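Workroom diary: greys
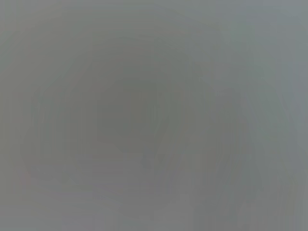

Category: Workshop notes

02/06/2001

Light poor until midday, so no cutting. Spent the morning on the wall colour for the back room at Fumbridge. Ayten Karakaya wants one grey throughout and has asked me to stop bringing her samples with names. Fair enough. They are now numbered in pencil on the reverse.

Warm grey at one side, going slightly brown, and a cooler one towards blue at the other. The darker patch between them has a trace of olive, which I would not put on a wall but might put on the skirting. Soft changes from one to the next are easier to judge than hard edges, at least to my eye. With a hard edge I only look at the edge.

Mixed 700 ml of the warm grey from the Prarnura base. Too much umber at the first attempt, corrected with white, then a little black. Brushed two coats on lining paper and left the sheet on the rack. The cooler grey will need a separate tin, as the blue tinter from Yazıcı is stronger than the old one and the previous proportions no longer hold. Must write the new ones inside the cupboard door.

Sanded the window board with 120, then 180. Filler at the left-hand end has shrunk again. Second fill done, to be rubbed down tomorrow.

Cleared the lower shelf. Kept the Uvon brushes, threw out 2 rollers and a tray with a split corner. Paid 35 for dust sheets, more than I meant to.

Ayten rang at four. She prefers the warm end but wants to see it by lamplight - reasonable, the room faces north and will mostly be used in the evening. Will take the sheet over once I have a proper lamp to take with it.

Still no decision on the ceiling.

2 comments
Share 35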